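Sorting the Trash, One Wrapper at a Time: A Talk with Anisa Krishnan

I'd been wanting to talk to Anisa Krishnan ever since I read the write-up of her table-clearing work at Zilusero, and in June she finally had a free afternoon. I got way more than I bargained for (my recorder ran out of space, so the last bit comes from my notes). 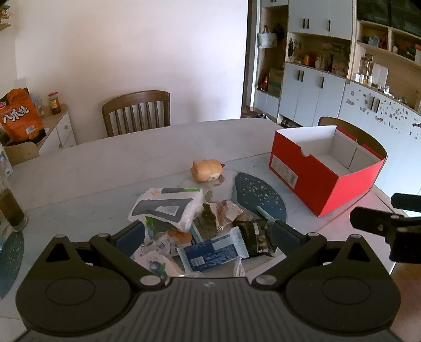

Why wrappers?

I asked her right off why anyone would spend a year on snack wrappers. She laughed, and I think she gets this one a lot.

"Because they're awful," she said. "A mug is easy to love. It has a shape, it keeps the shape, you grab it and it's still a mug. You squeeze a candy wrapper and it's a new object. Then you let go and it's a different new object."

Her project is called Fikden, and what it does is pretty easy to say out loud: two robot arms clear a messy table in a normal home. Trash goes in one place, things worth keeping stay where they are. The method starts with people. Somebody stands at the table with a gripper in each hand, a camera riding on each one, and tidies up the way they'd tidy up at home. The robot learns from what those cameras saw and how those hands moved.

I tried the grippers myself while I was there, and I have to say I was terrible! You lose all the feeling in your fingertips, and you only have two of them per hand. I went after a flattened bit of clear film and chased it in circles until Anisa took pity on me.

"Everybody does that," she said. "You'll see it in the recordings too. The first few tries from a new person are all chasing."

Do you throw those out?

No, and this is where she got excited. Her group's first plan was to keep only the smooth recordings. The result was a robot that did fine until it missed, and then had no idea what to do about missing. It would close on air, lift the air up very carefully, and carry it to the box.

"We have video of it delivering nothing," Anisa told me. "Beautiful motion. Perfect drop. There's nothing in the gripper."

So they went back and put the fumbles in. A recording now stays in the set as long as the person gets the thing in the end, however clumsy the middle is. They collected 400 recordings in real homes this way, and trained one version of the robot on all of them and another on the tidy ones alone. The version that had seen the fumbles would miss, back off, and come in again from another side. The tidy one mostly froze or made its empty delivery.

I wondered if she was just seeing the effect of more data, since leaving out the clumsy recordings means leaving out recordings. She was ahead of me there. They trained a third version on a mixed set cut down to the same size as the tidy one, and it still recovered better. "Not by as much," she added. "I want to be fair about that. Some of what we first saw was just having more to learn from. When I gave the talk in Noltley I showed the big gap first and the small gap second, and I could hear the room cool off a bit. But the small one is the one I trust."

What about the things that aren't trash?

Picture a heap of crumpled packages toward the front of somebody's table, and just behind it a little squishy toy shaped like a loaf of bread, in an orange-tan color with a pale face. It's soft, it's small, it's sitting practically in the garbage. How is a robot supposed to know?

"That toy is my favorite thing in the whole project," Anisa said. "It's an argument all by itself."

There's a red shoebox open on the same table, too, and a shoebox can go either way. It might be packaging, it might be the place you put things. I said I'd have guessed wrong on it. She said the robot did guess wrong on boxes for a long while, and now and then it tried to pick one up by the rim when it should have been filling it.

What helped was embarrassingly simple, in her words. They started asking people to leave a few keepers near the mess on purpose, and to work around them without touching them. Before that, the table in a typical recording held trash and nothing but trash, and the robot drew the sensible lesson that whatever is on a table goes. Once it had watched enough people reach past a toy, it began reaching past toys.

"It doesn't know what a toy is," she said. "I really don't want you to write that it knows. It has picked up that some things get left alone, and it's decent at telling which. Decent. If you put a very wrinkled toy out there, I'm not making any promises."

And two hands? Do you need them?

I figured one arm would do for garbage, and for single wrappers it does. The trouble is the pile. Packages hook into each other, a stray string gets dragged along, something slides underneath something else. With one arm, the robot would lift a wrapper and bring half the heap with it, then scatter the rest on the floor on its way over.

With 2 arms it can hold the heap and peel. Anisa showed me with her own hands, one palm down on a stack of napkins and the other pulling from the top. People do this without thinking, and she hadn't planned to study it at all. It showed up in the recordings. One gripper works, the other hovers off to the side, and every so often it dips in to steady things.

"We almost trimmed that out," she said. "A gripper hanging there doing nothing looks like a waste of data. Then we tried trimming it and the robot got worse at piles, and okay, lesson learned, the waiting is part of the job."

I love that. I told her I'd use the waiting as an excuse at home.

Why not just do this in a lab?

They do have a lab table, and it's where the robot arms themselves are bolted down. But the recordings come from kitchens and dining rooms, and she's stubborn about it. Real homes have shiny tabletops and chairs pushed in where you want to stand. They have shelves full of bottles in the background, and snacks she's never heard of with printing she can't read. Speckled placemats, it seems, are a special pain: the robot spent weeks picking at the specks.

"In the lab you end up choosing the mess," Anisa said, "and you choose it the same way every time. I crumple a wrapper one way. I have a signature crumple! We found that out when a colleague from Kļaviņa came by, crumpled some up for us, and the success rate dropped that same afternoon."

Kļaviņa is the partner shop that makes the gripper fingertips, and she had plenty to say about fingertips. The early pads were too stiff for film. The ones in use now are softer, which is great for wrappers and not so great for anything heavy. They went through 3 designs, and she thinks there'll be another before the year is out.

What doesn't work yet?

She gave me the list without my having to pull it out of her. Clear film is still bad, especially flat on a pale table. Anything sticky is bad, too, for a reason I hadn't thought of: the robot opens the gripper, the wrapper stays stuck to one finger, and it goes off to pick up the next thing wearing it. A person gives a little shake. There are some shakes in the recordings but apparently too few, so the next round of collecting asks people to work with a bit of syrup on the table. (I did not volunteer.)

Speed is the other one. A pile that takes me 15 seconds by hand takes the robot minutes, and Anisa isn't in any hurry to fix that. She'd like it to stop dropping things first.

The last thing in my notes is about the crumbs. I asked what happens to the crumbs once all the wrappers are gone, and she put her head down on the desk for a second and said, "Next grant."

Posted July 13, 2026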